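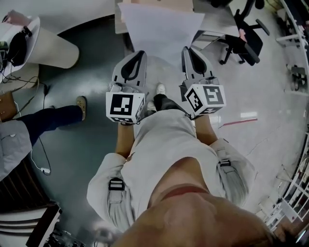
## Session 5: Budgeting for a Hand-Held Gripper Station

**Course:** Planning and Purchasing for Automation
**Instructor:** Karthik Akanda
**Revised:** 8/7/24

### 5.1 Scope of this session

Session 4 dealt with the purchase of a fixed robot arm. This session deals with the equipment used when a person carries a pair of grippers by hand and performs the task that an arm will later be asked to learn. Students should be able to prepare a complete budget request for one such station by the end of the session, including the items that do not appear on the supplier's quotation.

The term "station" covers everything needed for one operator to work a full shift: the grippers, the markers fixed to them, whatever the operator wears, the recording equipment, the furniture, and the floor space. A request that lists only the grippers will be returned.

### 5.2 The unit of purchase

Grippers are bought in pairs. A left and a right unit should carry the same revision number, and the request should say so in writing. At the Prustdale site, a left gripper was once replaced with a later revision, and the two fingers closed to different widths. The recordings made with that pair had to be set aside.

In the photograph at the head of this handout, each gripper carries a white cube printed with black-and-white square patterns, mounted close to the hand. For budgeting purposes the marker cube is a separate line. It wears at a different rate from the gripper body, it can be reprinted in house, and it must be checked for damage on its own schedule. Requests should include one spare set of markers for each pair.

Fingers are also a separate line. Students should ask the supplier three questions before accepting a price:

- Are replacement fingers sold singly or only with the full gripper?
- Is the finger shape held constant across revisions?
- What is the minimum order?

The Howlader quotation used in the exercise file gives a minimum order of 50 fingers. For a single station this is far more than one budget year will consume. The usual remedy is a shared order with another department, agreed before the request is submitted.

### 5.3 Items worn by the operator

The operator shown has a gray strap with a black plastic buckle over each shoulder. Worn items of this kind are often left out of a request on the assumption that they are "included." They should be listed by name, with sizes.

Allow one set per operator. Sharing a set between operators saves little and adds adjustment time at every change of shift. Where sharing cannot be avoided, the request should include cleaning supplies and should name the person responsible for them.

Clothing and footwear rules are set by the host site. Any cost that results from them belongs in the station budget and should not be charged to the operator.

### 5.4 Floor space and furniture

Floor space is charged at most sites even when no money changes hands. The request should state the area needed and should attach a sketch showing:

1. the work table and its clear edge;
2. the standing area of the operator, with both arms extended forward;
3. the position of a second person;
4. the route of all cables;
5. shelving and chairs within reach of the standing area.

Item 3 is often forgotten. The photograph shows a second person standing close by on the left, next to a white pedestal that supports a black device with cables attached. If the plan calls for an assistant, that person's hours are a labor cost and that person's standing room is a space cost. Both must appear.

Item 4 should be drawn to scale. Black cables run down from the base of the pedestal and across the floor in the photograph, on the same side as the second person. Cable covers, ties, and a longer lead where one is needed are low-cost items, but they are difficult to obtain quickly once the project account has closed. Enter them at the start.

Furniture already on site may be entered at zero cost, provided that the site manager confirms in writing that it will remain available for the length of the project.

### 5.5 Comparing quotations

Two quotations are supplied in the exercise file, from Howlader and from Etell. They are not laid out in the same way. Howlader prices the pair, the markers, and the recording equipment separately. Etell gives one figure for the full kit and a second figure for yearly support.

Before comparing them, students should rewrite both in the form below.

| Line | One-time cost | Yearly cost | Spare held on site |
|---|---|---|---|
| Gripper pair | | | |
| Fingers | | | |
| Marker sets | | | |
| Worn items | | | |
| Recording equipment | | | |
| Cables and covers | | | |
| Furniture | | | |
| Operator labor | | | |
| Assistant labor | | | |

No cell should be left blank. Where there is no cost, enter zero. Where the cost is not known, enter "to be confirmed" and name the person who will confirm it.

### 5.6 Planning the hours

In most plans, labor is the largest line over the life of the station. The worked case for this session, the Karov packing trial, calls for 274 operator hours. Students should calculate the assistant's hours separately, because the assistant is present for setup and for changes of task but not for every recording.

Rest periods are paid time. The grippers are held in front of the body, and a plan that assumes continuous work will not be met. Rimantas Siliņa, who reviews requests for the Karov case, will not approve a schedule that leaves out rest periods.

### 5.7 Assignment

Prepare a budget request for one station, using the Karov case and either quotation. The request may not exceed two pages, excluding the floor sketch. Submit the completed table, the sketch, and a short statement explaining the choice of supplier.

Requests for a second station will be considered in the November session and should not be included here.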